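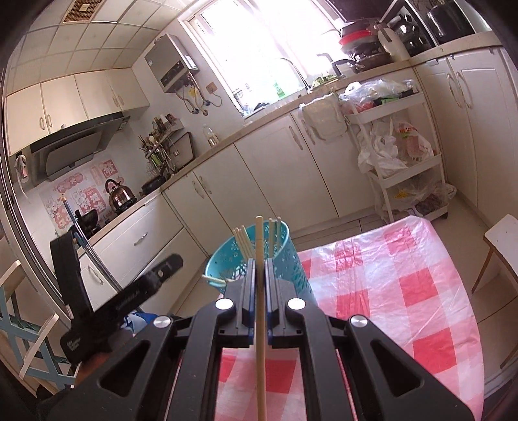 A wooden chopstick held upright in a hand-held gripper.

Grazing lease changes leave Rana ranchers waiting on the county

The county wants to move 856 acres of public grazing land along the Rana River into a conservation reserve. Eleven ranching families lease that ground now, and their leases run out in August.

One of the leaseholders, who has run cattle there for most of her life and asked that her name be left out while her renewal is pending, spoke to us at her kitchen table after morning chores. She said the first she heard of the plan was a letter from the land office.

"It was one page," she said. "It said the leases were under review and that we would be told the outcome. It didn't say who was reviewing them or what they were looking at."

Her own lease covers 239 acres on the north side of the river, between the county road and the old Skollason place. She uses it from late spring until the first hard frost, and cuts hay at home while the cows are away. Without the river ground she would have to graze her hayfields and buy feed for the winter.

"You can't do both on the same field," she said. "People in the office seem to think we can just keep them home. I can keep them home. Then I've got nothing to feed them in January."

The county's case rests on the riverbank. A survey done by Lakex, a consulting company hired last year, found bare and broken banks on several stretches and recommended that livestock be kept off the whole parcel. She doesn't dispute the damage, and she offered to show us the worst of it.

"There's a crossing by the cottonwoods that looks bad, and it is bad. We asked for a hard crossing and some fence there years ago and were told there was no money for it. I'd have built the fence myself if they had let me. The lease says you can't put in anything permanent."

She would accept a strip along the water being closed to cattle, she said, provided the county let leaseholders pipe water to tanks on the upper ground. A similar arrangement has been in place at Rernero, farther up the valley, and she has been to see it twice. The grass by the creek there is waist high, she said, and the ranchers kept their leases.

What she objects to is closing all of it. The upper benches are dry and a long way from the river, and she believes they need grazing to keep the cheatgrass down.

"If nothing eats it, it burns," she said. "We had a fire on the Skollason side that stopped when it got to where the cows had been. I was out there with a shovel, so I know where it stopped."

The land office told us by email that no decision has been made and that comments from leaseholders will be considered. It did not answer a question about whether fencing and water tanks had been priced as an alternative. So far the office has received 722 written comments, most of them from outside the valley.

She has sent in hers — four pages, with a map she drew herself. In the meantime she has put off buying replacement heifers and has asked a neighbor about renting pasture, which he may or may not have.

"I have to know by the time we turn out," she said. "The cows are going to need to be somewhere."

Written comments can be left at the county land office until 5 p.m. on the last working day of the month.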